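Subject: Re: [huaranga-list] Picking colors for the guild banner quilt

On the list last night, a member wrote:

> I have been quilting for a while but always from kits, where somebody
> else has done the choosing. Now I want to make a banner from my own
> stash and I freeze up every time I open the cupboard. Everything I
> pull out looks nice alone and muddy together. Do you start with one
> fabric and build out? Do you use a color wheel? Also, is it a terrible
> idea to use really loud solids? My sister says they will "eat" the
> rest of the quilt. I have until the August show and would like to be
> quilting it by then and not still standing at the cupboard.

Oh, I am so glad you asked this! Color is the part I love best and I could go on all day (you have been warned, get a cup of tea).

First off, loud solids are a wonderful idea. Your sister is right that they eat things, but you get to decide what they're fed. The banner I made for the Urkar show was nearly all solids and it was the most fun I've had at a sewing machine. It hung at the far end of the hall and you could read it from the door, and for a banner that's the whole job. Prints are lovely up close but from across a room most of them turn into one medium color, and I suspect that's where your mud is coming from. If you pull out eight prints and they're all middling light and middling dark, they melt into each other no matter how pretty they are.

So here is how I go about it. Other people on the list will do it differently and I hope they'll chime in.

STEP 1. Pick the boss

Choose one fabric you're crazy about and let it have most of the space. More than half, I mean it. I used to hand out equal shares to everyone, four colors with a quarter each, and those quilts always looked like a beach ball. When I let one color take over, the others suddenly had something to do.

If you can't choose, put your candidates over the back of a chair and leave them there overnight. Walk past with your coffee in the morning. The one you look at first is the boss.

STEP 2. Find it a sparring partner

Now you want one color that argues with the boss. Go for something from well across the wheel, or else something equally bright but cooler or warmer. You don't need much of it. A single patch can do it, and I like to put that patch off to one side or up near the top, set at a bit of a tilt so it has some life in it. Straight and centered tends to look like a label.

Cyan on magenta is my favorite pairing in the world right now. They're both shouting and yet they stay out of each other's way. A thin pale line between the two helps as well, just a sliver of piping or a flange. It gives your eye a place to land between the two brights.

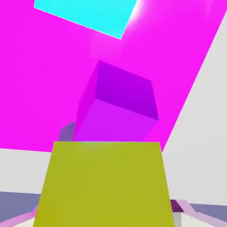
STEP 3. Check your values

Do this before you cut anything! Lay the fabrics out on the floor with an inch or two of each showing, stand back as far as the room lets you, and squint until it all goes blurry. If two of them vanish into each other, one has to go back in the cupboard or be swapped for something darker or lighter. You can do it with a black and white picture on your phone too, but I find squinting quicker and I never have to hunt for my glasses.

One thing to watch with brights is that two very different colors can be the same value. Red and green are famous for it. They look miles apart in daylight and then the light drops in the evening and your design disappears.

STEP 4. Look at it in bad light

Show halls are dreadful. You get a spotlight on one corner, a window on the other side, and a strong color can go pale and pinkish where the glare hits it, especially if the fabric has any sheen. Sateen is the worst for this. I adore sateen, and I still wouldn't use it for a banner. Take your pile to the kitchen, then the hallway, then outside. If you still like it in all three you're safe.

STEP 5. Make a small one

I know, I know, you want to get going. But a little trial block the size of a placemat will tell you more than a week of staring. Mine go in a drawer and become pot holders.

A few odds and ends now.

On amounts: I kept notes for the Urkar banner because I was nervous about running out. It had 288 pieces, and only 29 of them were the second color. That was plenty. If anything I'd take a few out if I made it again.

On thread: if you're quilting solids, your thread will show, every wobble of it. Match it to the boss and let it cross over the other colors. I tried switching thread at each color change once and the back looked like a bird had been at it.

On bleeding: please prewash the brights. Saturated pinks and reds are the ones I trust least. Wash them alone with an old white sock, and if the sock comes out pink, wash them again.

On the color wheel: yes, I own one, and yes, it's useful when you're stuck. I mostly use it backwards. I put together what I like and then check the wheel to see what I've done, which is a nice way to learn your own habits. Mine is that I leave out yellow every single time.

If you'd like a pattern with big open areas to show off solids, the Trornomero block in our files section is very forgiving. It has long slanted seams and hardly any points to match. The Wustulance layout is gorgeous too, but it's all small triangles and I wouldn't pick it with a show coming up.

The archive search says there are 3,097 messages with the word "color" in them, so you're in good company! The long discussion on neutrals is worth digging out – there's a very good argument in there for gray over white as a background, and I've come around to it, at least for wall pieces.

Do tell us what you pull out of the cupboard. And if you have scraps of anything turquoise you don't want, I have a drawer for those too.

Happy stitching,
your list librarian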